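How Do You Teach a Robot to Pick Up Trash? (Very, Very Patiently)
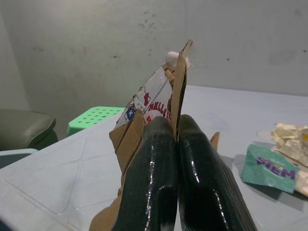
Two black gripper fingers hold on to a torn piece of cardboard box, seen from the robot's wrist.

Picking up a piece of torn cardboard is easy. You have done it lots of times, possibly after being asked more than once. You didn't read instructions first, and you didn't need a computer.

A robot has no idea how to do it. It doesn't know what cardboard is. It doesn't know that cardboard bends, or that the flappy part you grab might not bring the rest of the box along. Somebody has to show it, and in this article you'll find out how.

Two ways to show a robot

The first way is to hold its hand. The robot's motors are set so that the arm moves easily, and a person takes hold of the arm and steers it through the job. Reach, close the fingers, lift, let go. While the person pushes and pulls, the robot keeps a record of how every joint bent. It's a bit like a grown-up holding your hand while you learned to write your name, except that the robot doesn't wriggle.

The second way is remote control. The person stands or sits away from the robot and moves a controller, and the robot copies. Some controllers look like the ones you use for video games. Others are a whole second arm: you move arm number one and arm number two does the same thing.

Danuta Jasińska teaches robots by remote control at a workshop called Brarnis. She will tell you it is the only job she knows where you can practice tidying up all day and go home to a messy kitchen.

"People think I must be good at video games," she says. "I'm terrible at video games. I'm good at going slowly."

Why is there a camera on the wrist?

Try this. Put a sock on the table, shut one eye, and hold your arm out so your hand is between you and the sock. Annoying, isn't it? Your own hand blocks the view.

A camera up on the wall has the same trouble when the robot reaches for something. A camera near the gripper gets a much better look at the important part, where the fingers meet the thing they're grabbing. In our picture you can see right down to where the cardboard is pinched. You can also see the red letters HELLO on the box and a card that says STEM. The robot can't enjoy either of them. To the robot, a picture is a very long list of numbers, and it has to work out which numbers matter for grabbing.

Why cardboard is sneaky

A wooden block is the same shape every time. Torn cardboard never is. It has flaps and folds and jagged edges, and when you squeeze it, it changes shape.

So one lesson is no use. If you showed the robot a single piece of cardboard, it might learn to pick up that piece, in that spot, and be baffled by every other box in the world. At Brarnis they recorded 2687 lessons for one tidying job. Danuta did 122 of them with crumpled paper, and she does not wish to talk about crumpled paper.

What about mistakes?

Everybody makes them. The person bumps the table, or squeezes too early and catches nothing but air. Some bad tries get thrown out, so the robot doesn't learn to grab air too. Others are kept on purpose. If the person misses, backs up and has another go, the robot can learn what to do when it misses. It will miss. It's a robot, and boxes are floppy.

After all the lessons, a computer program hunts for patterns: when the camera sees something like this, the arm usually moves like that. Then the people take their hands off the controls and let the robot try alone. Danuta says this is when everyone in the room holds their breath and the robot takes its time.

Try it at home

You need one friend, one pair of kitchen tongs and one piece of scrap cardboard.

1. Your friend is the robot and holds the tongs with eyes closed.
2. You are the teacher. Gently steer your friend's arm to the cardboard, say "close," and help lift it into a bin.
3. Do it five times.
4. Now let your friend do it alone, eyes still closed.
5. Move the cardboard a little to the left and try again.

If step 5 goes badly, you have just found out why robots need so many lessons. Swap places, and be nice about it.

Words to know

Gripper: the part of a robot that grabs things.
Joint: a place where an arm bends. You have them too.
Demonstration: showing how something is done, so that someone (or something) else can copy it.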